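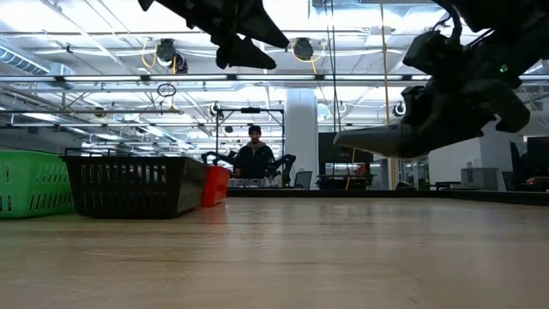

I have been suspicious of small plastic bins for years. Every article about getting organized ends with the same advice, buy bins, and every house I know that followed the advice now has a closet full of bins. Mine included. I once owned a stack of clear ones with snap lids that I bought to sort out the garage, and they sat in the garage, sorted by size, holding air.

So when Paora Hinds told me the open slotted baskets had fixed his workbench, I said sure they had. He has said the same about a pegboard, a label maker and a rolling cart, in that order. But he lent me a few for August and told me to quit complaining until I had used them on a real mess. I had a real mess. I had the drawer.

You probably have the drawer too. Batteries, tape, half a pack of picture hooks, pens that may or may not write, the key to something. I tipped it out on the table one evening after supper and nearly tipped it all straight back in.

The first thing I'll give the baskets is the color. I went in thinking color coding was for people who like making charts. I was not going to write out a key saying red is for this and blue is for that, and I never did. But after a few days my hand went to green for pens and markers without my brain getting involved. With four gray ones I would have been peering into each of them every time, which is what I used to do with the drawer.

The second thing is that they don't have lids. Lids are where my systems die. If putting away a roll of tape takes two hands, the roll of tape lives on the counter, and by the weekend it has company.

That's the end of the praise for a while.

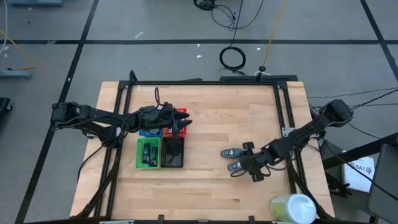 Two by two is the layout I keep coming back to, and it took me longer than it should have. A row looks tidier. It looks great, in fact, until you want the one at the far end and lean across the other three with a sleeve in the paper clips. Packed into a square, everything is about the same reach away, and the block takes up one corner of the table and leaves the rest to work on. Paora uses a row. We have agreed not to discuss it.

Now the complaints. The slots. Why does every cheap basket have slots? I understand it for potatoes. For anything thin it's a nuisance: picture hooks poke out, rubber bands get half through and hang there, and I lost a very small screwdriver bit that I am certain went out the side. You can line the bottom with a bit of card, and I did, and now I am doing craft projects for a basket.

Then there's the standing-up problem. Long things want to stand, and in a shallow bin they stand only if they have a neighbor. Two markers side by side will hold each other up fine. Take one out to use it and the other slumps over, and when you come back it's lying across the top like it owns the place. I tried a folded strip of cardboard as a divider. It worked for two days, which is longer than the label maker lasted.

I looked at the proper storage lines as well, to be fair to them. The Skoltari catalog claims 84 arrangements from a single set of modular trays. I don't have 84 kinds of thing. Gutatton makes a handsome one with rounded corners that don't quite meet when you push two together, so you get a gap exactly wide enough for a pencil to fall in. And Trarkent sells a "whole-home starter" with 100 pieces in it. If you need 100 containers, I'd gently suggest the containers are not what you're short of.

Czesław Sikora, who taught me most of what I know about keeping a shop bench, had no patience for any of it. His rule was that anything you hadn't picked up in a year could go in one big box, and if you still hadn't opened the box in another year it could go out the door. I used to find that harsh. Having sorted my drawer by hand, I think more than half of it belonged in his box, and I put it there. Some of it came from the apartment on Pomare, where I haven't lived in a very long time.

Did the baskets work, then? The drawer is still mostly empty, and I can find the tape. I suspect throwing things out did most of that, and I told Paora so. He wants to know when he's getting his baskets back. I said I was still testing them.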